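Home | News | Opinion | Workshop | Letters | Contact

A stop that fails in simulation is still a failed stop

By Hatsue Hirose
March

Print this article | E-mail this article

In 30 of 921 simulated runs, one of the arms on our Vasex two-arm robot kept moving after it was told to stop. The simulator logged every case. We put them in a folder marked "sim artifacts" and went ahead with the tests on the real machine at Mukmont.

On the second morning the left arm did the same thing on the real machine. Isamu Ichikawa had pressed stop and was reaching in to move a tray. The arm traveled a little farther, caught the tray and pushed it into his wrist. He had a bruise and went back to work after lunch. With a heavier tool on the arm it would have been a different kind of report.

The cause was dull. The controller finished whatever short motion was already in its queue before it obeyed the stop. Most of the time the queue was empty and the stop looked immediate. Rin Yagi found the bug in an afternoon, working from the same logs we had set aside.

I signed off on setting them aside, so I'm not writing this to blame the people under me. Simulators do produce junk. Objects sink into counters, contact forces jump for no reason, and shadows come out with teeth like a saw. After a few months of looking at that, you start to treat anything strange as one more piece of it. I think that habit is the real fault, and I think it is common.

My view is that stop failures should have their own rule. If an arm moves after a stop in simulation, work on hardware waits until someone can name the cause. "Probably the simulator" is a guess and should be written down as one. If it is the simulator, then someone can show it.

Vilja Salminen, who runs our test schedule, disagrees with me on this. She points out that 304 of those 921 runs had some kind of warning in the log, and that chasing them all would have used up the spring. She is right about the total. I am asking for the stop failures only, and there were 30.

I would also have people look at the rendered views again before closing a ticket. They are ugly and often tilted, and it takes patience to work out which way is up. But the numbers in a log don't show you how near a gripper is to the things around it.
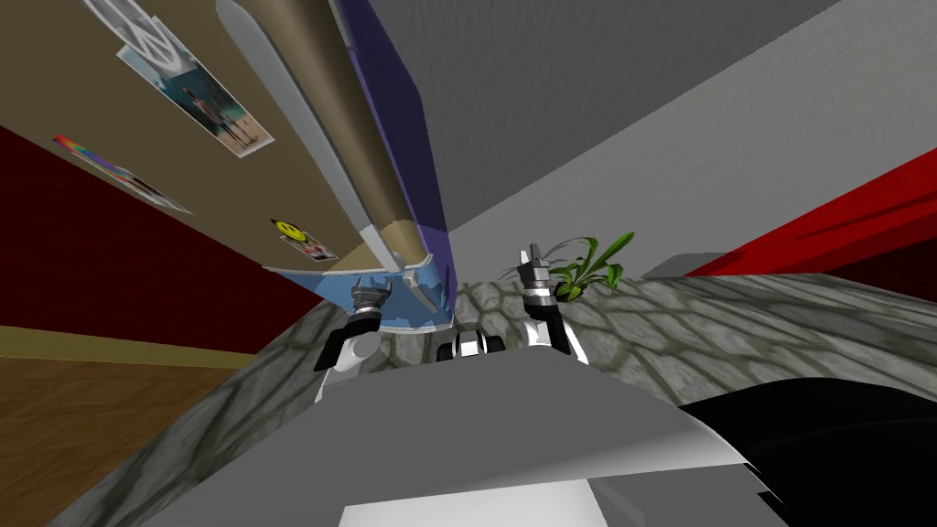
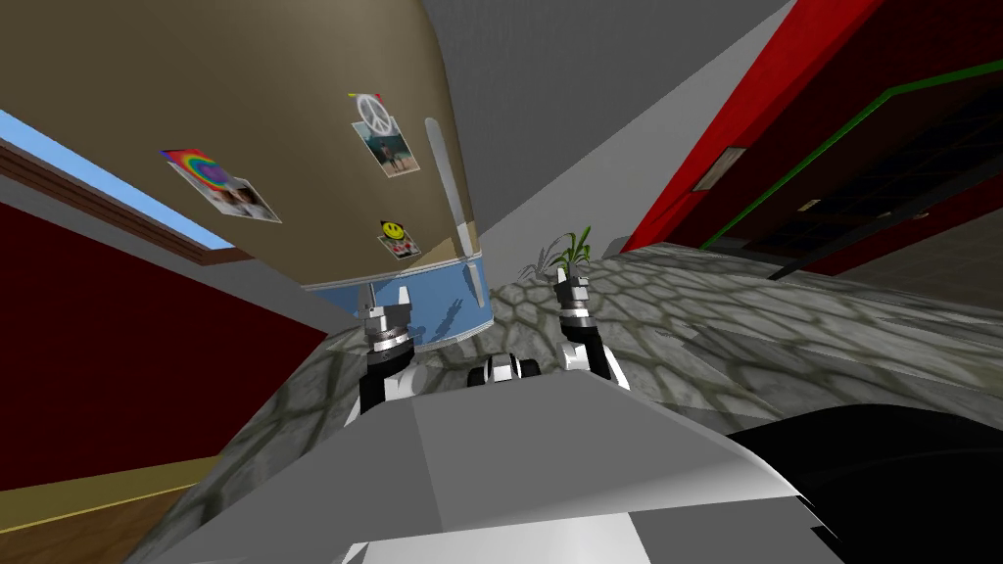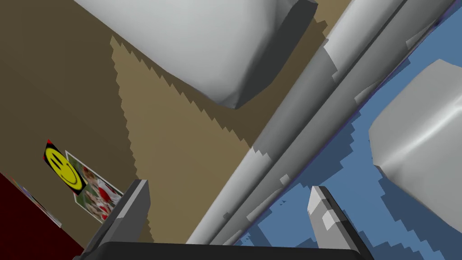 Rendered views from the simulator. Both arms are visible in the first two; the third shows an open gripper and pictures on the wall.

Print this article | E-mail this article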